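Sports Turf Foundations, Unit 4: Watering and the Root Zone
Notes by Ingrid Lyons, for the Almont evening group

We finished last time with mowing heights, and I promised we would get on to water, so here we are. Please bring your soil corer sketches with you again, as we'll need them for the second half.

Start with the roots. Grass is a bit lazy (I say this with great fondness!) and if you give it a light sprinkle every evening it keeps its roots up near the top, where the drink is. A deeper soak, less often, draws them down. On the bowling green at Pronby, Hollis Mbeki took cores to a depth of 63 mm before the change of routine and again in August, and I'll pass his drawings round so you can see how the white roots had moved.

Sand-based pitches drain fast and dry out fast. Clay holds on to water and then sulks, and once it has baked hard the next lot simply runs off the top. Before you reach for the hose, push a knife or a corer in and feel what's there.

Dry patch: look for straw-coloured areas with sharp edges, often on the high spots. Spike first, then water slowly, then go away and have a cup of tea and come back to do it again. A wetting agent helps, but read the label for your rate.

Time of day: early morning if you can manage it. Leaves that stay damp all night are an open invitation to disease, which is Unit 5, with Toàn Âu.

For 2nd June: read pages 20 to 32 of the course book, and write half a page on how you would water a goalmouth after reseeding.
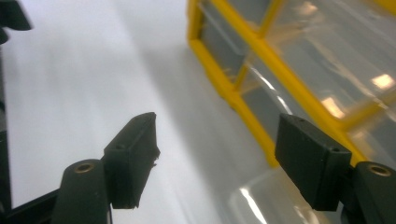 Fig. 1. Clear plastic and yellow bars, with two black pads.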